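Setting up and looking after the Plillell two-arm cell

Revision 01/04/2024, Florêncio Aguiar. Covers the cell at the Benbridge site.

This page covers floor layout, cable routing, wrist camera checks and the weekly arm check for the tabletop cell. It assumes the arms are already bolted to the base and the controller has been commissioned. For first power-up, see the commissioning sheet kept with the Mernier controller.
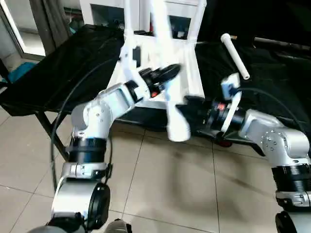
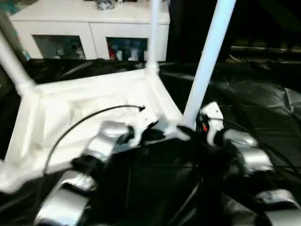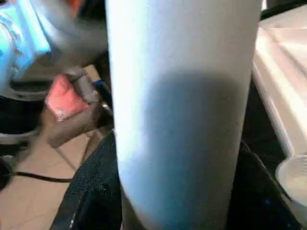
Cell at work over the black table covering. First and second: head height. Third: close range, with a gripper holding a pink item.

Before you start

Press the stop button, wait for the arms to settle on their brakes, then switch off at the controller. Hang the lockout tag on the switch. Tools needed: the hex key set, a torque driver, two lint-free cloths, a flashlight and a pack of reusable cable ties.

1. Table and cover

Place the table so that both grippers can reach its center with the elbows still bent. If an arm has to straighten to get there, move the table toward the base and try again. Leave 300 mm clear between the table edge and the nearest part of each lower arm housing.

Lay the cover with enough overhang at the front that it does not creep back when a part is dragged over it. Black is used because most of the parts handled here are white, and the head camera finds their edges more easily. Folds are acceptable. A fold high enough to catch a fingertip is not, so press the cover down by hand over the working area before each session.

2. Cable routing

Most stoppages in this cell have been cable faults. Route each cable with the arm in its furthest reach, never in the parked pose.

Start at the wrist. Leave a loop large enough for the wrist to turn through its full range in both directions, then fix the cable at the forearm. Leave a second loop at the elbow. Below the elbow the cable can drop to the floor in a wide arc – keep it outside the space between the two arms. Do not tie a cable across a joint ring.

Jog each joint through its range at 8 percent speed and watch the loops. A cable that goes tight, touches a finger or slides under the part needs to be routed again. Check the floor run last, and keep it away from the table legs.

3. Wrist camera check

Wipe the lens with a dry cloth. Start the preview and hold a white part close to the camera. Large white surfaces wash out easily at short range. If one side of the part shows no detail at all, lower the exposure one step and look again. Some blur is normal while the arm is moving. Blur with the arm stopped means dirt on the lens or a loose mount.

To check the mount, push the camera lightly with one finger while watching the preview. The view should return to where it was. If it does not, tighten the mount screws and repeat the hand-eye calibration.

4. Test lift with a bulky part

Use something light and open, with legs or struts. A plastic stool does well. Place it upside down and run the two-hand lift program at low speed. The things to look for are:

Both hands take hold before either one raises the part.
No finger is wedged between a leg and the seat rim.
The part does not twist when the arms change direction.
No cable has passed over or under the part.

If the part twists, the two arms are out of step. Run the sync routine, and if the twist remains, log fault 211 and leave the cell switched off. Filipa Salgado handles these and will want the motion log from the last run, so do not restart the controller before saving it.

5. Weekly arm check

Go over the screws on the joint caps with the torque driver, using the values on the Vieira data card. Do not add thread lock to a cap screw. Wipe the joint rings and look for grease at the seams. A thin film can be wiped off and noted. A drip means the joint has to come out of service.

Open and close each gripper by hand with the power off. Both sides should move freely and meet evenly. Replace a fingertip pad when its wear exceeds 2 mm, and change the pads on that gripper as a set.

Write the results in the cell log, remove the lockout tag and run the parked-to-ready move once before handing the cell over.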